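3. Gathering the Demonstrations

3.1 Why we started with the floor

Most published sets of household and workshop examples are recorded at table height. We love tables too, but the work our partners in Nallelville kept asking for was different. Things end up on the floor, and people with sore backs would be very happy if something else picked them up! So we built Gretura, a collection of floor-level reaching and pickup examples, and this section tells how we gathered it, what we threw out, and what we would change.

Floor work turned out to be a richer problem than we expected. The arm has to reach far down, the robot's own base is often close to the hand, and carpet pushes back in ways a hard surface does not. A policy that has only seen tabletops tends to stop short or to come in far too steep. We wanted examples that cover the whole approach, including the dull part before any contact, and we are delighted with how much the learner got out of that dull part (Section 5).

3.2 Operators and sessions

Four operators recorded all of the data: Anselmo Toledo, Valentin Crăciun, Raed Srour and Amnuay Thongsuk. Toledo and Srour had driven the arm before. The other two learned on the job, and we kept their early sessions in the set on purpose, marked as such, so that anyone curious about beginner data can study it. Each operator wore a tracked glove and watched the robot directly, with a side monitor showing the wrist view. Some of them looked at the monitor a lot and some hardly at all. We did not set a rule for this and the logs do not record it, which we regret.

Recording took place in 24 sessions, most of them in the morning. A session began with a hand check (open, close, spread, each finger alone) and a short free reach with no target. After that the operator worked through a list of target objects drawn at random by the session script. The script spoke the name of the next object out loud, a small thing that made the work go much faster than reading from a sheet. Operators were free to stop whenever they felt tired, and they did.

3.3 What counts as an episode

An episode starts when the hand leaves its rest pose and ends when it returns there, with or without the object. We kept 595 episodes in the main set. Another 109 were set aside during review, for the most part where the glove lost tracking in the middle of a reach or where the clocks of the hand and the camera drifted apart. These are released in a separate folder, and we encourage people to look at them. Valentin Crăciun has already used a few to train a simple tracking-loss detector, and it works far better than any of us guessed.

Failed pickups stay in the main set. A hand that slides off an object, opens, shifts and tries again is showing the learner something very useful, and cutting such moments would leave only the lucky runs. Each episode carries one of three outcome labels: held, dropped, or not reached. We tried a finer scheme at first, with separate labels for slips and bumps, but two reviewers could rarely agree on where a slip became a drop. We went back to the short list and have been happier since.

3.4 The wrist view

The wrist camera is our favorite part of the setup. It travels with the arm, so the fingers stay in sight through much of a reach and the learner can relate their pose to whatever lies past them. It also picks up a good deal of hardware besides the hand. Figure 1 gives a fair idea: the dark gray hand is over speckled carpet with its fingers slightly open and nothing in its grasp, and a black bracket and a line of yellow floor tape share the upper right.

We talked for a long time about masking out the robot's own parts. In the end we left every image as recorded. Masks are easy to add later and impossible to undo once the original pixels are gone, and in our early tests the unmasked policy did a little better on reaches close to the base. We suspect that the fixed parts serve it as landmarks, though we have not shown this. A proper test, with the same episodes masked and unmasked and several training seeds for each, is the first thing on our list.

3.5 Review and labeling

Each episode was watched twice at normal speed, first by the operator who made it and later by someone else. Reviewers could add a free-text note, and these notes are a joy to read. Many are practical ("came in too low, carpet drag on the little finger"), and we used them to write the language prompts for the second training stage. The notes ship with the data in their original wording, typos and all.

A trial version, under the working name Clomstead, went out to two outside groups in October. Their feedback led us to add the rest-pose frames at both ends of each episode and to store finger commands next to measured finger angles. The gap between those two signals is a lovely cheap hint of contact, and we should have saved it from the start.

Figure 1. Wrist view from a floor-level reach, hand open above the carpet. 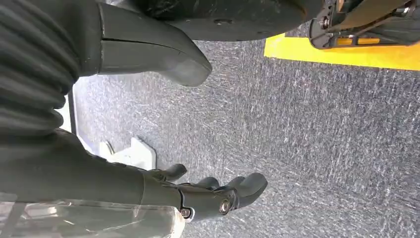
Chaiwat Sombatkul commented: I'm very glad the failed pickups stayed in. My one request is that you split the test set by operator as well as by object. With four people driving, a policy could be learning one person's habits and the current numbers wouldn't show it. I'd also like to see the beginner sessions scored separately, even if the result is messy.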